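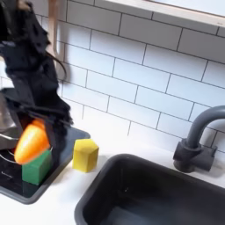 Grisen to Open Second Cooking School in January

Thursday, September 10, 2020 -- Grisen, which runs evening and weekend cooking classes for adults, will open its second school in January on the ground floor of the former Polat furniture store.

The new school will have 24 places per class, 2 teaching kitchens and a small room for talks. Classes will cover bread, soups, everyday vegetable dishes and basic knife work. A six-week beginners' course will run on weekday evenings, with single classes on Saturdays.

"We have had a waiting list for the beginners' course since last winter, and some 300 people are on it now," said Ayten Işık, director of Grisen. "Most of them live on this side of the river. They asked for something closer to home, and the Polat building came up at the right time."

Building work is being done by Bosunov and started last month. The old loading entrance will be kept for deliveries, and a step-free entrance will be added on the street side.

People already on the waiting list will be able to book first. General booking opens two weeks later, online or by phone. Gift cards bought for the current school will be valid at both -- including cards bought before today.

The current school will stay open with its usual hours.

Press contact: Ayten Işık, Grisen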